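Sirkel opens up its remote teaching rooms, 51 of them

April 29, 2018

Quick one before the weekend roundup. Sirkel, the small outfit that makes software for teaching robots by remote control, has put its full set of simulated rooms up for download. Free for schools and labs, paid for everybody else. The price for everybody else is not on the page yet.

There are 51 rooms in the pack. Kitchens, hallways, bedrooms, a couple of workshops. Each comes with a two-armed robot already loaded and a list of chores to go with it. Open a door, shut a drawer, carry a cup to the sink, that kind of thing. You sit at a desk, put on a headset or just use the screen, and drive the arms with a pair of hand controllers. Sirkel's program records every move you make. Later on, a learning program gets fed the recordings and tries to do the job by itself.

The company says 2539 finished recordings ship with the rooms, so labs with no gear of their own can still start training. Another batch is due in November. Those were made by paid operators at the Plivora office, who worked on the project through the winter, mostly in short shifts. Long shifts gave sloppy recordings, according to the notes that come with the download.

The notes are worth a read by the way. Pretty blunt in places. Doors were the worst of it. Operators kept reaching for the handle too early, before the robot's base was lined up, and then had to back off and start over. Sirkel left some of those tries in the set and marked them as such. The thinking is that a robot should see a recovery now and then, and if every recording is perfect it never learns what to do when it's a bit off.

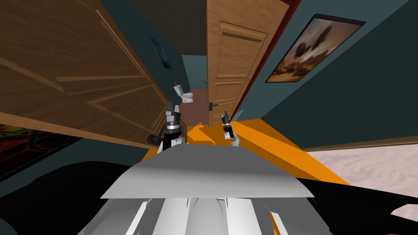

Also new is tilt. In the older version the operator's view stayed level no matter what, which was easy on the stomach but didn't match what a real robot sees when it leans or gets bumped. Now the view can lean over with the machine. It can be switched off in the settings, under Comfort. Several testers did switch it off, the notes say, and went back to the level view for anything longer than a few minutes.

The other way of teaching, by hand, is in there too but only sort of. Rothe, which builds arms you can grab and push through a motion, has supplied a plug-in that takes a hand-guided recording off its real arms and plays it back in the Sirkel rooms. We tried it for an afternoon on a borrowed desk setup. Worked fine for wiping and pushing. Grasping was hit and miss, the fingers closed a touch late and the cup went over. Rothe says a fix for the timing is on the way. No date given.

Which way is better? Depends who you ask. Pushing the arm by hand is quick to learn and you can feel it when you hit something. Remote control takes more practise but you can do it from another building, and two arms at once is a lot less awkward than trying to shove both around yourself. Sirkel obviously prefers the second. Its guide suggests 20 practice runs on the drawer task before a new operator records anything for keeps, and that sounds about right going by our own first tries, which were bad.

What you need: a desktop with a decent graphics card, up to an hour for the install, and plenty of disk space. Controllers from Kasta work out of the box. Others need a settings file, and teh one on the forum is for the old version, so check before you grab it. Laptops will run it but the arms lag behind your hands and that gets annoying fast.

Sirkel is also running a small contest alongside the launch. Teams send in a trained program, it gets dropped into a room it hasn't seen, and it has to get through a closed door without help. Prize is 3000 dollars plus a loan of a Rothe arm. Entries close in November. Rules are on the Sirkel site, second tab, below the download links.

We've asked whether operators' recordings can be shared between teams before the closing date. Will update when we hear back.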